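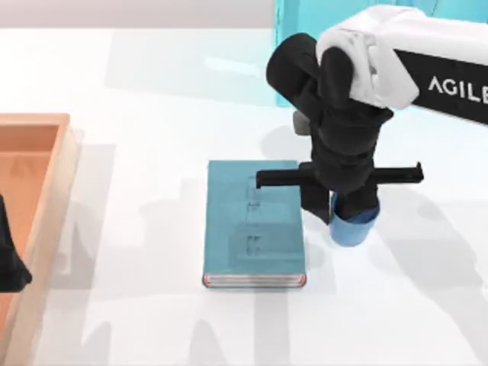 2 Planning and budgeting for a bench cell

This section covers the decisions to be made before an order is placed for a Konach bench cell. Complete it before starting Section 3 (Unpacking and siting). Figures entered on the planning worksheet are carried through to the purchase request, so errors made at this stage are difficult to correct later.

2.1 Before you begin

You will need:
Planning worksheet (supplied with the quotation pack)
A dimensioned floor plan of the room
The site electrical drawings
A list of the items the cell is expected to handle, with the mass and closed dimensions of each

NOTE: The worksheet assumes a two-arm cell. For a single-arm cell, leave column D blank and do not enter a zero. A zero is read as a deferred purchase and will appear in the following year's estimate.

2.2 Define the task

1. Write the task as a single sentence naming the item, the starting position and the finishing position. "Move a closed hardcover book from the bench to the tray" is acceptable. "General handling" is not, and will be returned.
2. List every item variant. For books, record the height, width, thickness and cover finish. Matte and gloss covers are entered on separate lines.
3. For each variant, record the smallest dimension the gripper can close on. A book lying flat presents its full width to a gripper approaching from above. Where this exceeds the rated opening, the task must be rewritten to use the shorter side, an edge lift or a different end effector.
4. Record the tray or fixture to be used, including the height of the rim. The fingers must clear the rim at release with the item held.

CAUTION: Do not select a gripper on maximum opening alone. Long fingers held wide apart sweep a greater width than the item itself and can strike a rim or the neighbouring arm.

2.3 Run the layout in simulation

A simulated layout is required for all two-arm cells and is recommended for the remainder. The licence is included in the Wudura planning package for 30 days from activation.

1. Load the standard bench model and set the surface colour and finish to match the bench you intend to buy.
2. Place the item in the centre of the bench, and the tray to one side with a clear strip between the two.
3. Position both arms and run the task at reduced speed.
4. Check reach at the far corners of the tray. If a joint approaches its limit, move the base and not the tray.
5. Check the shared zone. Only one arm may enter the tray at a time unless interlocking has been quoted.
6. Export the layout report and attach it to the worksheet.

NOTE: Simulated contact is optimistic. Grip on smooth covers should be confirmed with a physical trial before the gripper line is committed.

2.4 Prepare the budget

1. Enter the capital items: arms, controllers, grippers, bench, trays and guarding.
2. Enter a spare set of fingers for each gripper. Fingers are treated as consumables and are not covered by the standard warranty.
3. Enter freight and insurance separately. Deliveries to Grorkdale are quoted to the loading dock only. Movement from the dock to the room is a site cost.
4. Enter electrical work. Buildings wired before 1991 require an inspection of the supply circuit, and the inspection fee must be shown on its own line.
5. Enter training for at least 2 operators – a cell with a single trained operator will not be commissioned.
6. Enter the annual service agreement. If Figueroa is the service agent, travel is charged at cost and should be estimated from the rate sheet.

CAUTION: Guarding is frequently left out of first estimates. An open bench cell may not be energised for automatic operation until its risk assessment has been signed.

2.5 Submit for review

1. Send the worksheet, floor plan and layout report to Mateja Halilović for technical review.
2. Once the technical review is returned, forward the full set to Dennis Fothergill for cost approval.
3. Requests intended for the new budget year must be complete by the end of January. Incomplete requests are held over.

Any change to the item list after approval requires a new layout report. Changes to bench colour or tray material do not, provided the outside dimensions and rim height are unchanged.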